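Keeping Mugs and Tabletops Free of Stains

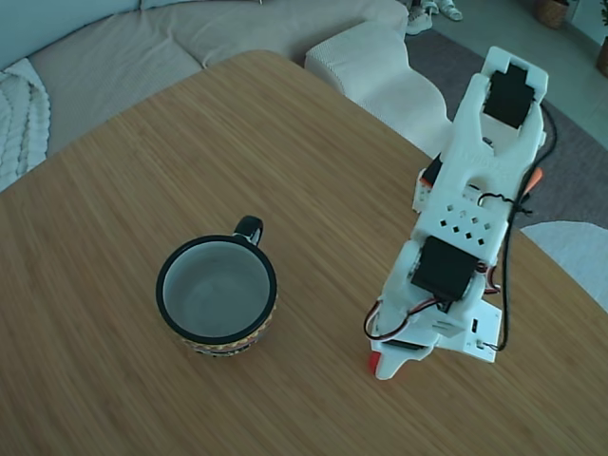 Tea and coffee leave a brown film inside a light glaze. Put a tablespoon of baking soda in the mug, fill it with hot water and let it sit for 20 minutes, then wipe with a soft sponge. Skip steel wool. It scratches the glaze, and scratches hold stains.

Check the loop of the handle too, where grease collects.

For a wood tabletop, wipe up spills right away and follow the grain. Dry with a second cloth. We oil ours every 8 weeks or so and leave it overnight before setting anything on it.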